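Search this site Search Go

Jurnwood shop, remote teaching station: pre-session checklist
Checked 12/21/18, my comments after each item

1. E-stop in reach of the operator. OK.
2. Speed limit on for the teaching run. OK — I keep it low until the new folks settle down.
3. Dhillon hand controllers charged. Left one was at 26 percent, so I swapped it.
4. Joint bolts snug. OK, all turned with the little driver.
5. Arm cables strapped, slack at the wrist. OK.
6. Table covering flat. FAIL, see below.
7. Task set: cables into the box, run by remote. OK.

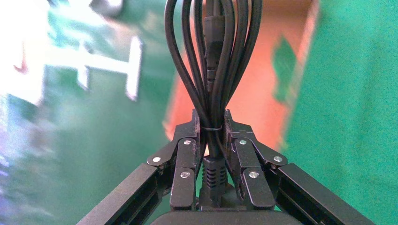
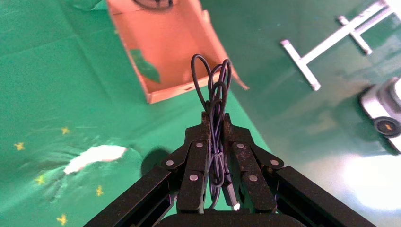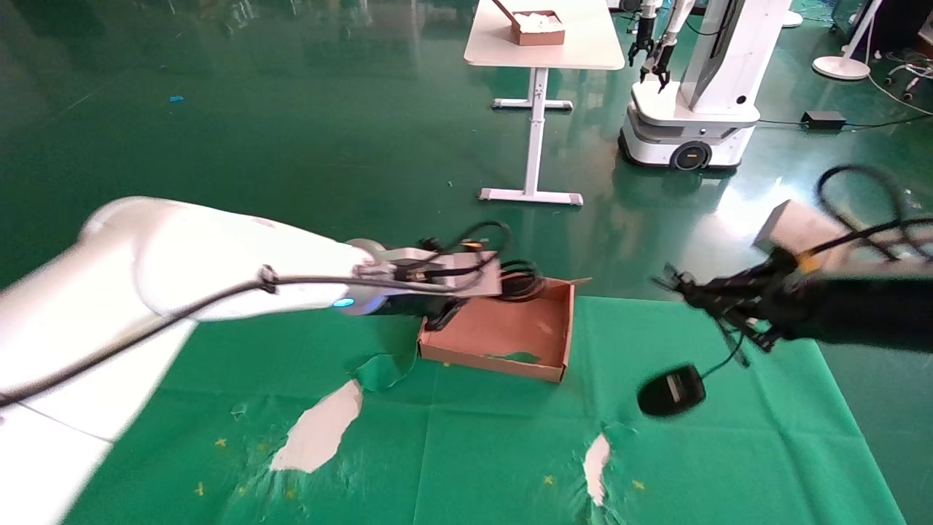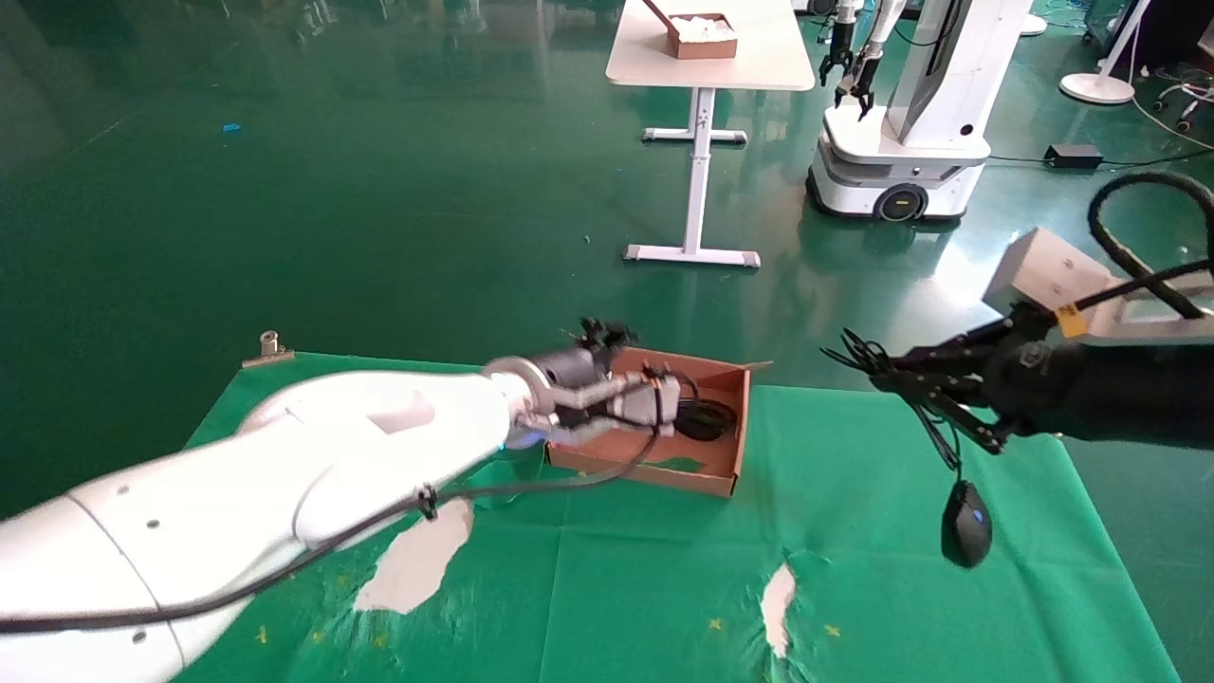 Item 6 is my pet peeve, so bear with me! We've logged 1278 teaching runs at this station and I'd like to reach 3000 without a finger snagging on something silly. The green cloth has two torn patches with white showing through, and the bigger one has to be covered before the next run. I've asked Bronel for a new cloth, six feet long.

Comments

cablewrangler: Can we tape it for now?

benchrat: Tape's fine, just press the edges down. Ours lasted all December.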